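# Garment Care and Presentation: Notes for Session 3

Tutor: Bezawit Gebreyes 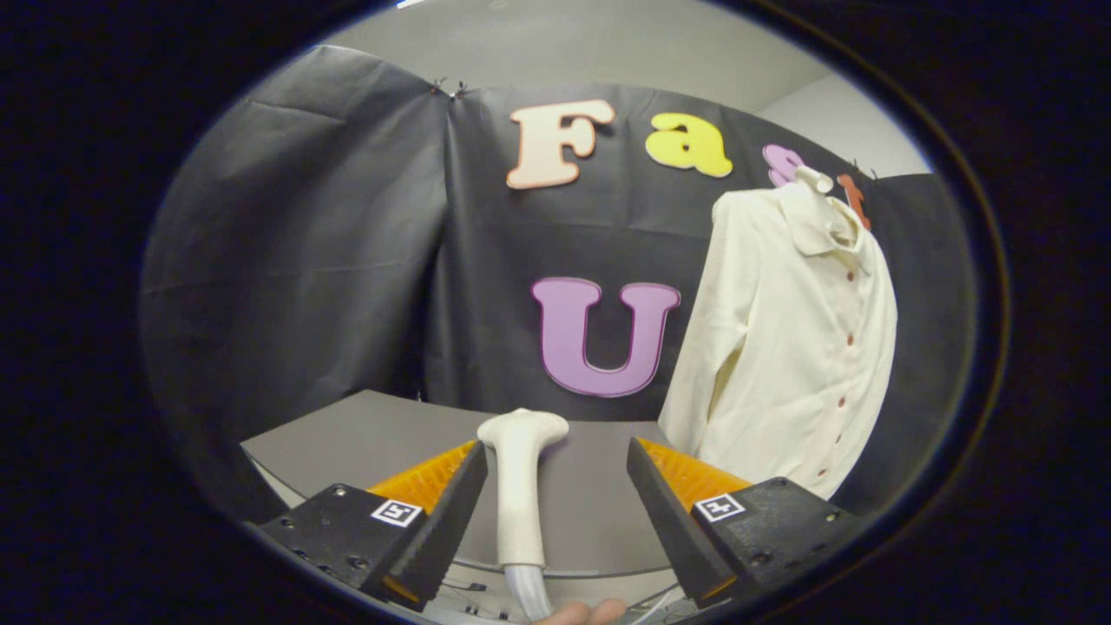
Students are expected to prepare one shirt for display and to submit it with a completed care sheet. Preparation begins with the collar, which is pressed from the points towards the centre, and continues with the yoke, cuffs, sleeves and body. A light-coloured garment reads best against a darker ground, as with the cream shirt and the dark grey cloth behind it, although creases in a backcloth will show and should be steamed out beforehand. Where buttons contrast with the fabric, as the reddish-brown ones do, the front placket must hang straight.

**Hanging**

- Fasten the top button before placing the shirt on the hanger.
- Let both sleeves fall freely.
- Leave the shirt for 35 minutes before assessing the hem.

**Assessment**

The practical carries 47 marks. The care sheet should not exceed 200 words and is to be handed to Segundo Sánchez at the Jundgate office. Reading: Breathnach handout, section on collars and plackets.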